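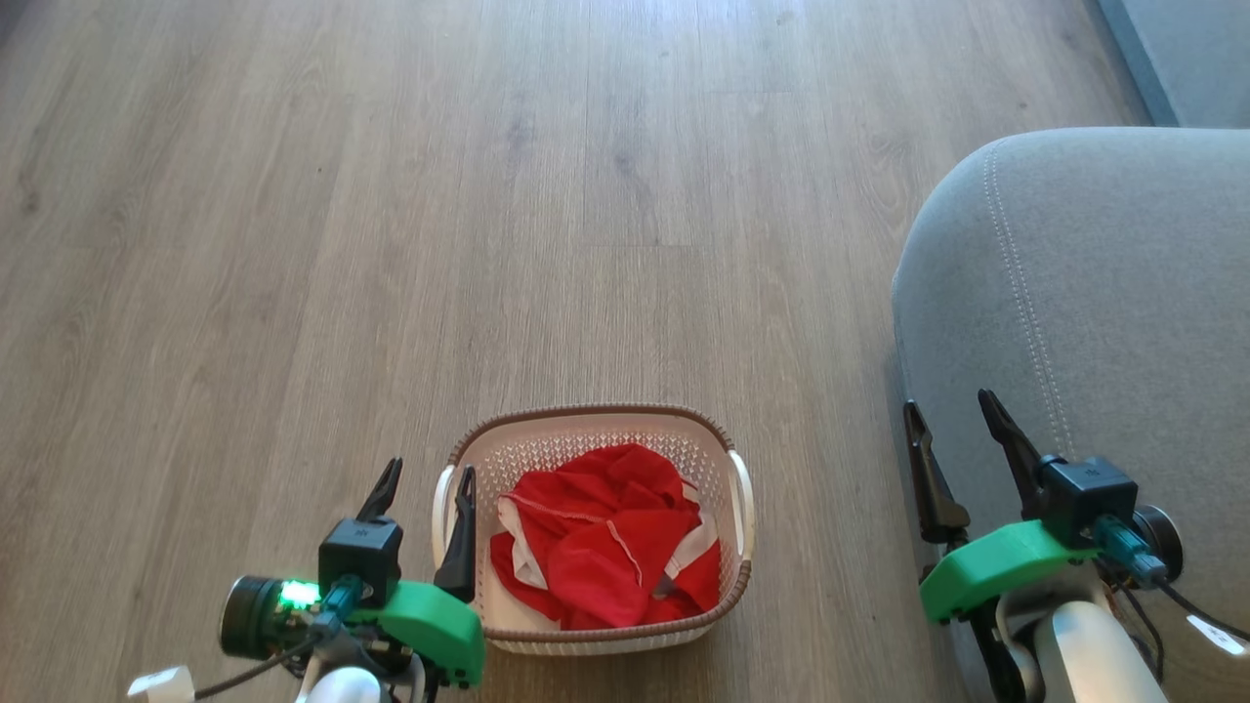
Media Distribution 2, session 1 handout
2023-08-30
L. Lysenko

Windows, licenses, and what a "buy" button sells

Read before the seminar. Notes are rough, I'll fix the slides later.

1. Terms we use all semester

Window = period when one outlet has the right to show a title. Theatrical, then home purchase, rental, subscription, ad-supported, broadcast. Order is custom, no law behind it. Order has been breaking up for years.

Holdback = promise by the rights owner NOT to sell to outlet B while outlet A has its window. People mix this up with exclusivity on every exam. Exclusivity is what A gets. Holdback is what the owner gives up. Often same clause, sometimes not, and sometimes the holdback runs longer than the window it protects.

EST = electronic sell-through. The "buy" button. Customer pays once, keeps access with no set end date.

TVOD = pay per title, usually means rental (strictly it includes EST too, trade press is sloppy about this, so are we).

SVOD = subscription. AVOD = free with ads. FAST = free channels with a schedule, like old cable. Know all of these cold by September.

2. What the customer gets

With a disc: an object. Can lend it, sell it, leave it in a drawer.

With EST: a license tied to an account. Non-transferable in nearly all terms of service. Store keeps a record that says account X is entitled to title Y at quality Z. That record is called an entitlement. No record, no movie, even if the file is sitting on the tablet.

Three things can go wrong with an entitlement:
- store loses the right to deliver the title (contract with the studio ended, no tail clause)
- store closes
- account closes or moves country

Tail clause: lets a store keep serving past buyers after it stops selling the title. Ask for it first when you negotiate for a store. Studios mostly agree, but look at the quality wording. Some tails only cover the version sold, so no upgrade to 4K later on.

3. Case: Vindelov and Trulier

Vindelov is the store, Trulier the catalog owner. Short version of the reading:

Trulier licensed 97 titles to Vindelov for EST and rental. Term was 10 years. Tail clause on all the EST titles, none for bonus material. When the term ended the films stayed in people's libraries but commentaries and deleted scenes dropped out. Complaints. Vindelov's help page had said "everything you buy stays yours", written by marketing, not checked against the contract.

Points for discussion:
The contract did its job. The help page didn't. Who should of read it?
Trulier offered the extras back for a fee. Vindelov paid for 13 titles and left the rest. Which ones would you pick, and using what data? (Plays per owner? Complaints? Price paid?)
Rental side had no problem at all. Why?

4. Linked libraries

Idea: buy in one store, watch in another. Stores hook up to a shared service, the service holds a copy of the entitlement and passes it to every linked account.

How it runs, simple version: customer links store A and store B to the locker. Buys in A. A tells locker. Locker tells B. B checks it has delivery rights for that title in that country, then shows it in the library.

That last check is where it gets stuck. B needs its own deal. The locker moves the proof of purchase, doesn't move the film and doesn't hand B any rights. So a title can show up in A and the locker app and be missing in B, and support gets a ticket saying "my movie is gone".

Also: rentals normally don't travel. TV seasons mostly don't either, diffrent rights, often a different department at the studio.

Who pays? In the Nanudik model (second reading) store A keeps its full margin and B gets a small hosting payment per linked title. B's side argues this is too low, since B carries the streaming cost for as long as the customer keeps watching. A's side says B gets a customer walking into the shop for free. Both have a point. Work out your own position, we'll split the room.

5. Reading a license

Dezső Szabó is taking this part in the seminar. He'll bring the Uddin contract, with the money blacked out. Look for:
Territory. Language versions. Start date and who can move it.
Resolution caps. Number of devices at once.
Minimum guarantee vs revenue share
Tail, see above
What counts as a "promotion" (a free weekend can break a holdback)

Write your questions in the margin, he goes fast.

6. For next time

Both readings, Vindelov case and Nanudik chapter.
One page, max: draft a tail clause for an EST deal, plain words, no legal boilerplate. Cover bonus material this time. Worth 10 points, late ones lose half.
Pick one store you use and find the sentence in its terms that says what "buy" means. Bring the sentence. Copy it exactly, don't paraphrase.

Slides for 4 and 5 go up after class.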